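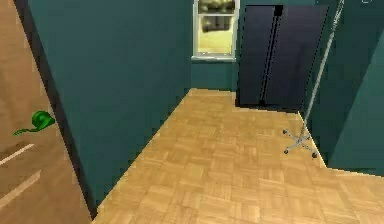 Sobre el mantenimiento de las puertas interiores de madera

Inicio | Archivo | Sobre la autora | Contacto

Archivado en: Casa y oficios

21 de julio de 2021

La puerta interior es, entre los elementos de una vivienda, el que recibe un uso más continuado y una atención más escasa. Se repasan los suelos, se pintan las paredes, se sustituyen los grifos, y la puerta permanece durante décadas en su marco hasta que roza, cruje o deja de cerrar. Me propongo exponer en esta entrada los criterios que he seguido en mi propio domicilio, tras la revisión completa efectuada el pasado mes de abril.

Procede, en primer lugar, distinguir entre la puerta que se ha hinchado y la puerta que se ha descolgado. La primera roza por lo general a lo largo de todo un canto y mejora cuando el tiempo es seco. La segunda suele rozar en un punto concreto, con frecuencia la esquina superior del lado de la cerradura, y no mejora en ninguna estación. Confundir ambos casos conduce a cepillar una hoja que solamente necesitaba un tornillo más largo en la bisagra. Yo misma cometí ese error en la puerta del despacho, y la holgura resultante sigue a la vista de quien quiera comprobarla.

En lo relativo a las bisagras, conviene desmontarlas de una en una, con la hoja calzada, y limpiar el eje antes de aplicar lubricante. El exceso de aceite retiene el polvo y termina por manchar la madera. Cuando el orificio del tornillo ha perdido agarre, basta con rellenarlo con astillas encoladas, esperar al secado completo y volver a taladrar. Dos de mis puertas requirieron esta operación y ambas cierran desde entonces con normalidad.

El acabado merece un apartado propio. La limpieza ordinaria debe hacerse con un paño apenas humedecido, siempre en el sentido de la veta, y seguida de un secado inmediato. Desaconsejo los abrillantadores con silicona, que dificultan cualquier barnizado posterior. Si el barniz presenta únicamente pérdida de brillo, un lijado muy fino y una mano nueva resultan suficientes. Si se ha levantado, será necesario retirarlo por entero, trabajo para el que recomiendo reservar cerca de 4 horas por hoja, sin contar los tiempos de secado.

Solicité presupuesto para encargar la totalidad de los trabajos a un taller, y la cantidad propuesta ascendía a 1380 euros. No la considero abusiva, dado el número de horas que exige la tarea bien ejecutada, pero opté por asumir personalmente el lijado y confiar al profesional el ajuste de las cerraduras. El material me costó 30 euros.

Queda pendiente la puerta del trastero, cuya hoja presenta un alabeo que no se corrige con ninguno de los procedimientos descritos. He consultado dos opiniones y ambas aconsejan la sustitución. Antes de adoptar una decisión, desplazaré el tope del marco algunos milímetros y observaré su comportamiento durante el invierno. Daré cuenta del resultado en este mismo espacio.

Lies Claeys

Imprimir | Enviar por correo electrónico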